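Community News

Hall kitchen closed through June

The kitchen at Solanki Hall will be closed for the whole of June while the old hot water system is replaced and the sink bench is brought up to standard. The main hall and the side room stay open and all regular bookings go ahead.

Arex has the plumbing job and expects to be on site from 7 am most mornings. Please leave the six parking spaces beside the side door free until the work is finished.

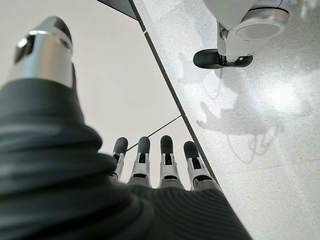 Groups that normally serve tea can borrow one of the two urns from the office. Each holds 30 cups. Bring your own milk, and take your rubbish home with you, as the kitchen bins will be locked away. The nearest tap is the one outside the toilets.

Hirers who booked the kitchen as well as the hall will get $100 back per booking. Email Iara Espinoza with your booking number and bank details.

Bilal Bitar is still looking for a home for the old upright freezer. It works, but the door seal needs replacing. Pick-up only, and you'll need a trailer.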